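About Weldu

Weldu preps and repairs old off-road trucks in Droltport. People ask whether a rig built for the brochure will survive a real trail, and our usual answer is that we'd like to see it muddy first. Plenty of "expedition ready" badges come through our door attached to trucks that have never left pavement.

We don't sell light bars. We will fit one if you insist, and we'll ask what you plan to look at.
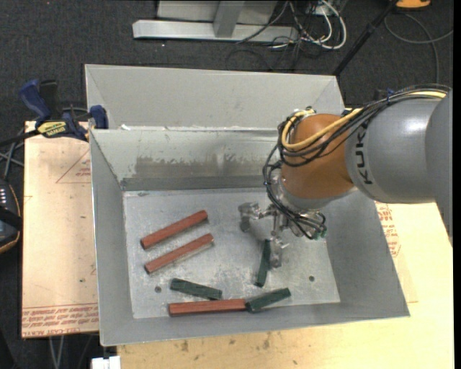
WELDU | Chassis & Suspension Department

Letay Kahsay runs this department with 2 mechanics and a long list of things she doesn't believe, starting with lifetime warranties on bushings. Every truck gets a 50-mile shakedown on the Edmont road before we hand back the keys. If it rattles, it goes back on the lift.

The Grilteo kit, our own spring and shock package, took three tries. The first two rode badly and we said so to the customers who had paid deposits. Whether the third suits you depends on how much you carry, so weigh your gear before you call.

Walk-ins are Thursday only. Bring your service records, including the embarrassing ones.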